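3. Materials and Folding Procedure

3.1 Work surface

Folding quality depends on the surface as much as on the garment. In household guidance the surface is seldom specified, and earlier studies of laundry work have used beds, ironing boards, and kitchen counters without comparing them. The present study used a single flat, white table throughout, so that differences in the finished stack could be assigned to the garment and the order of folds. Garments were drawn from the Kuvham collection, which holds 602 used items of everyday clothing.
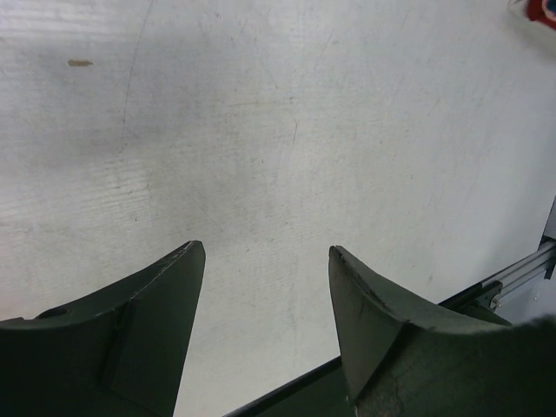 Before each garment was placed, the table was wiped and left clear of lint. Items were taken in random order. Garments with broken fasteners were excluded, as were items still damp after the standard drying cycle. The remaining 290 items were divided into tops, bottoms, and small articles, following the scheme of Esfahani.

3.2 Starting condition

Each garment began crumpled. Flat starting positions were rejected because they remove the longest part of the task, which is finding the hems and corners. Figure 3 shows the general arrangement, with a beige cloth article lying across the middle of the table and a stack of folded clothing near the back corner.
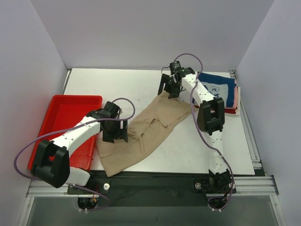
Figure 3. Work area during the folding sequence.

Spreading accounted for more of the total time than folding in every category. Bottoms were the slowest to spread. Waistbands tended to roll inward, and a twisted leg often had to be turned twice before the side seams lay together. Thick seams also held their creases after smoothing, and these creases carried through to the final fold.

Edges were brought together before any fold was pressed. The outer edge was held, raised slightly, and laid down again until the layers matched.

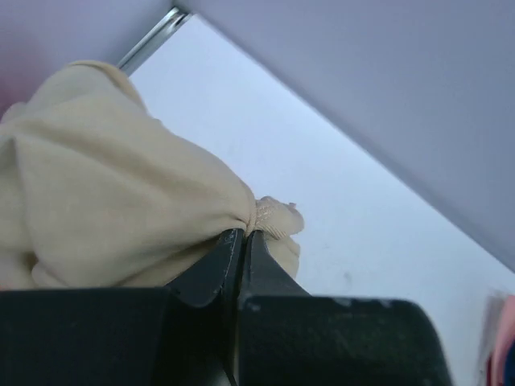
Knit and Printed Fabrics

Knit garments behaved differently. Ribbed fabric stretches along one direction and recovers slowly, so a fold made under tension shifts when it is released. Large prints add stiffness to part of the panel and leave the rest soft. For these items the first fold was placed outside the print wherever the cut of the garment allowed. 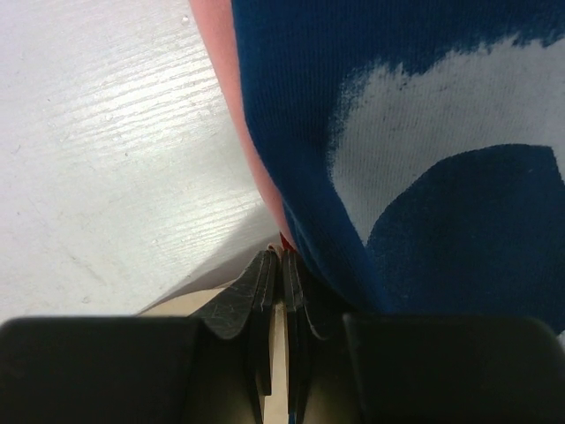

Page last changed: Thu 9 May

3.3 Assessment of the stack

Finished stacks were scored for edge alignment, height, and visible creasing. Scoring was carried out by C. Osei and Z. Esfahani, working separately, on a subset of 200 items. Disagreements were settled by a second reading of the same stack. Items that slid or opened when the stack was moved were recorded as failed folds and were not refolded.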